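Skudetti play blocks, the small set — my thoughts after a winter with them

I put off buying these for a long while, partly because we already own more blocks than any family needs and partly because the price made me wince (40 dollars for a box of 21, before shipping). But my friend Zohreh Pakzad kept telling me how much her two enjoyed theirs, and in December I gave in and ordered the small set for my nephew Kofi, who was staying with us and had pulled every saucepan out of the kitchen by the second morning.

They came in a plain cardboard box with a folded sheet of stacking games tucked under the lid. The games are sweet, if a bit thin. You pick two colors, mark a square on the table, and build inside it without touching the line. Kofi played that one until bedtime, and then again at six in the morning, which I was less thrilled about!

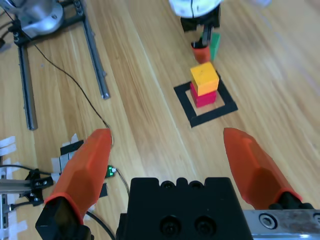
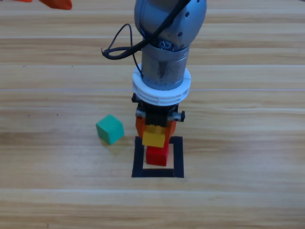
Color was what I cared about most, having been let down by a Direven set whose red turned out closer to brown. I wanted a red that was red and a yellow a small child could name without being prompted. Against a light wooden tabletop, with a black tape square for a boundary, the red block and the yellow one are easy to tell apart at a glance, and I think a plain pairing like that is the best way to start a little one off. We had the green and blue out by the end of the first week, but he still goes back to yellow on red whenever he is given the choice.

As for how they stack, I'm pleased, with one grumble. The faces sit flat against each other and a tower of two or three will put up with a sleeve brushing past it. Go taller and you do need to line the edges up with some care, and I found one block in our box with a corner rounder than the rest. I wrote to the shop and a very kind person named Si-eun Woo sent a replacement, no fuss at all.

A word about tape. The sheet suggests it but there isn't any in the box, so use a low-tack kind and peel it up the same day. I left ours down over a weekend and spent a good part of an evening rubbing at the sticky bits with cooking oil — it all came off in the end, and the table smelled faintly of salad.

Would I buy them again? Yes, and I have, for my neighbor's granddaughter. I'd only ask for a sturdier box, as ours has already split down one side and the blocks now live in a bread tin.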